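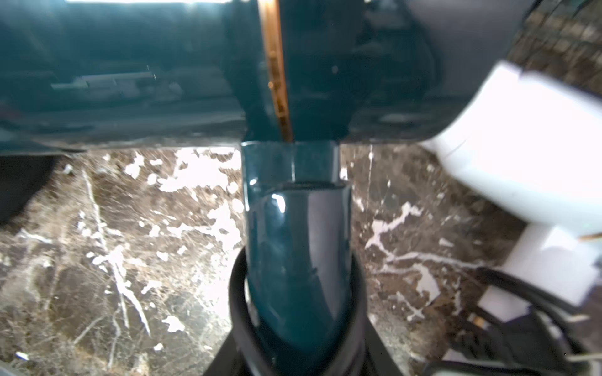

Welcome to the Zaken countertop appliance FAQ! We look after small kitchen machines with painted, glossy bodies, and we love the colorful ones most of all. Dark teal with a copper-gold stripe is a combination we never get tired of, and it's the one people ask about most, usually because a shine like that shows every streak of light in the room (and every fingerprint, too). These are the questions that come to our shop on Hamel Street most often, answered by Demetrio Esteban and the rest of us at the bench.

What should I use on a glossy finish?
A soft cloth, warm water and one drop of dish soap. Unplug first, please! Wipe, then go over it again with a second cloth that's completely dry. Buffing in long strokes along the body gives a far nicer shine than small circles.

Can I use glass cleaner?
We don't. Some sprays leave a haze on dark colors, and it takes ages to get off again.

How do I clean along a metallic stripe or trim?
Gently, and in the same direction as the stripe. A cotton swab is perfect for the edges. Skip metal polish unless your manual says it's fine, as plenty of copper-colored trim is only a thin coating.

There's a thin line of grime in a seam. Help!
Our favorite job! Take a soft, dry toothbrush and work from the top down, then finish with a barely damp cloth. Don't spray anything into a seam or around a latch.

And rubber rings or collars?
Soapy water on a cloth, and dry underneath the lip with a corner of paper towel. Flour loves to hide in there. If the rubber feels sticky or has started to crack, ask us about a replacement.

How often should I do all this?
A quick wipe after each use and a proper going-over every 2 weeks keeps most machines looking wonderful.

Can you fix a chip in the paint?
Small ones, yes. Touch-up needs 12 hours before you handle it and 16 before you put the machine back to work.

Do you see people without an appointment?
Yes, until 6 in the evening. Bring the machine with its cord and any loose parts in a bag, and write your phone number on the bag.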